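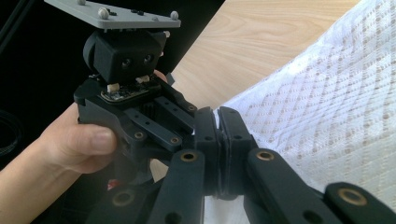 Why does some cloth have holes in it?

Look closely at a plain bed sheet and you will see threads going over and under each other, packed tightly together. Openwork cloth is made differently. The maker leaves gaps between the threads on purpose, and the gaps make the pattern.

Lace is one kind of openwork. Crochet is another, made with a single hook and a long piece of yarn. A small crochet mat might have 255 stitches.

Try it: put a mat with holes over coloured paper. Which shapes show through?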